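Tips for Demonstrating Household Tasks by Remote Control
Operator guidance, Clendisau Workshop, two-arm stations
Revised March 28, 2026

The following advice is intended for staff who record demonstrations at the two-arm tables. It supplements the station manual and does not replace the safety briefing.

Before recording
Rehearse the task once with your own hands. Note where you change grip and where one hand waits for the other. A task that feels simple by hand often needs an extra step when each hand is a two-finger gripper.
Set both arms to the rest position and confirm that the cables hang freely. Pull gently on each table clamp. A clamp that moves is to be tightened before the leaders are switched on.
Write the task sentence first, in plain words: "Put the yellow block beside the red block." Operators who begin without a sentence tend to change the goal partway through.

While recording
Move at half the speed you would use in your own kitchen. Pause briefly above an object, lower straight down, close, and lift before traveling sideways.
Approach small blocks across their narrower side. Handles should be taken near the middle – a grip at the end lets the object swing.
Keep one arm well back while the other is working, unless the task calls for both. Most collisions reported to Ms. Urio in January involved the idle arm.
If you miss a grasp, open fully, rise and try again. Do not nudge an object into place with the closed fingers. Small corrections are useful and should be kept in the recording.

Arranging the table
Household items should be spread across the full width of the table, with some set back and some near the front edge. Mix shapes and finishes. Pale or translucent pieces are harder to judge on a white surface and deserve extra practice. 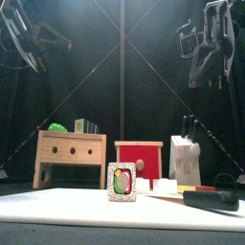 Change the layout after every four demonstrations. Shift each item by at least a hand's width, and turn boxes and frames slightly so that the same approach is not repeated. Knives remain in the block at all times unless Mr. Nzioka has approved the task.

After recording
Return both arms to rest before releasing the leaders. Mark each attempt as complete, partial or failed, and add a short note for any partial result. The Orkon set closed with 126 accepted demonstrations; 38 others were returned to operators for missing notes.
Wipe the gripper fingers with a dry cloth at the end of the shift. Questions about labeling may be sent to Zawadi Kioko, extension 1018.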